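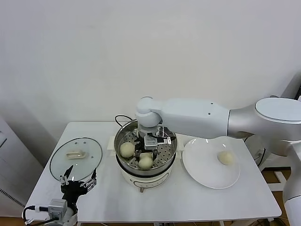
New house rules for food handling with robot arms

Katside has put out version two of its house rules for robot arms that handle food in test kitchens. The rules apply to every bench at the Prelilham site from the first working day of next month, and partner labs at Futar have agreed to follow the same text.

The main change is to how a task is written up before it is run. Each task sheet must now name the start state and the end state of every item on the table, lids and plates included. A sheet that says only "load the steamer" will be sent back. It has to say where the lid lies, which way up the plate is, and how many pieces go into the basket.

Grip force is the other change. The old rules gave one limit for all soft foods. The new ones ask each bench to set its own limit for each food and write it on the sheet – bread dough and steamed buns no longer share a line.

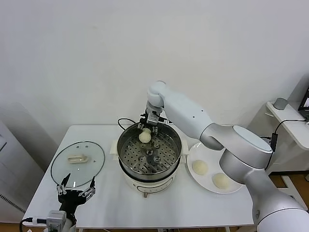

PRELILHAM, 9/25/21 – Benches that use a heated appliance have extra steps to follow. The power cord must run behind the appliance, away from the path of the arm. Lids go flat on the table, on the side away from the working arm. Loading and unloading are to be logged as two separate tasks, even when one follows straight after the other.

Eero Koivisto, who edited the new text, said most of the 778 comments on the draft were about wording. "People wanted to know what counts as a drop," he said. "We now say any release above the tray that wasn't on the task sheet."

Finger pads that touch food must be changed after 80 cycles, or at the end of the day if that comes first. The Chaudhary pads already in stock may be used up. Order new ones under part number 3215.

Questions about the rules should go to the bench lead first. The next review is set for February.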